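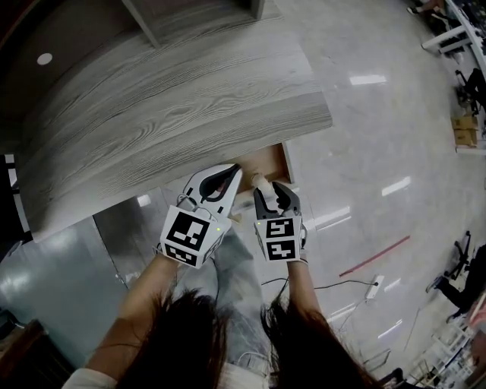
Man lege eben alles hinein, was am Abend nicht auf der Platte liegen dürfe, und am nächsten Morgen suche man wieder, lautet eine Antwort aus der Befragung in Kemudthorpe. Ähnlich äußerten sich mehrere Beschäftigte beider Standorte.

Abb. 3: Schreibtisch mit grauer Platte in Holzmaserung und geöffneter Schublade.

4.2 Ablageverhalten bei freier Platzwahl

Die Befragung umfasste 30 Beschäftigte, je 15 aus Kemudthorpe und Khamphan. In Kemudthorpe gilt seit November eine Regel, nach der die Tischflächen bei Dienstschluss zu räumen sind. Khamphan kennt keine solche Vorgabe. Erhoben wurde, wo Unterlagen über Nacht verbleiben und wie lange die Suche am Folgetag dauert.

In Kemudthorpe verlagerte sich die Ablage überwiegend in die oberste Schublade (vgl. Abb. 3). Schränke im Flur wurden kaum genutzt, auch dann nicht, wenn sie näher lagen als der Drucker. Sechs Befragte gaben an, Unterlagen doppelt auszudrucken, wenn sie die erste Fassung nicht sofort fanden. In Khamphan blieben die Stapel auf dem Tisch. Die Suchzeiten waren dort kürzer, die Zufriedenheit mit dem Arbeitsplatz allerdings geringer, vor allem bei wechselnder Belegung.

Die Angaben beruhen auf Selbsteinschätzung. Eine Auswertung der Druckprotokolle aus dem System Mirero lag nur für Kemudthorpe vor und wird in Abschnitt 4.3 behandelt.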